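Rimcombe bimanual handling project
Progress report, second period
Prepared by Sanne Dekker

Status in short: data collection finished, first policy trained, evaluation half done. Budget on track. One hardware delay, see further down. Sorry for the rough shape of this, the full tables come with the final version.

What we said we would do

Train one policy for two arms on soft packaging. Mainly thin plastic bags with groceries in them, tied and untied. Show that it copes with backgrounds it has not seen in training. Publish the data.

Data

3056 demonstrations recorded, all teleoperated, all in the boxed cell. We dropped the ones where an arm faulted or the operator gave up part way, those are not in the count. Each episode has the fixed view plus both wrist views. Labeling of grasp points is done for everything except the last batch from April, Nandham has that one and expects no trouble.

Wall and floor coverings get swapped between batches. This was cheap and it has paid off more than the lighting changes we had planned, so we moved the lighting hours over to it. Patterned walls are the hard ones. Busy print behind a see-through bag and the old segmentation step falls apart - edges everywhere, grasp point jumps from one frame to the next. The new version skips segmentation and goes straight from the camera views to arm motion.
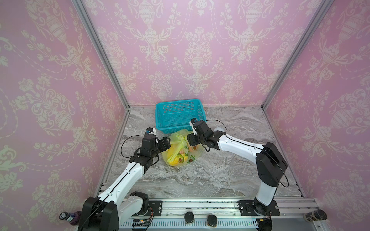 Knots are still the main issue. With loose handles the second arm has a big target and the policy finds it. With a knot there is very little film to close on, and the gripper comes in too high or pinches one layer and slips. We tried two fixes. Lower approach speed over the last stretch helped a bit. Adding extra knot demonstrations helped a lot more, so thats where the remaining operator time is going.

Results so far

Evaluation is 50 trials per condition. Three conditions complete, three to go.

Untied bag, plain walls: 90 percent success. Same bag, patterned walls not in the training set: lower but usable, and much better than the baseline, which mostly failed to start a grasp at all. Tied bag, plain walls: not where we want it. Numbers will go in the table once the repeat runs are in, I don't want to quote them twice and have them differ.

Failure when it happens is mostly timing. One arm waits for the other and the other is waiting too. Khổng has a small change to the action chunking that seems to break the deadlock, only tested in replay so far.

Problems

Replacement gripper fingers from Findosetti came late and one set was out of tolerence. We lost 30 hours of cell time. No extra cost, they are remaking the set.

Next

Finish the three open conditions. Retrain with the knot data. Run the chunking change on the real arms. Data release notes are drafted, license text is with your legal people and we need it back before we can upload anything.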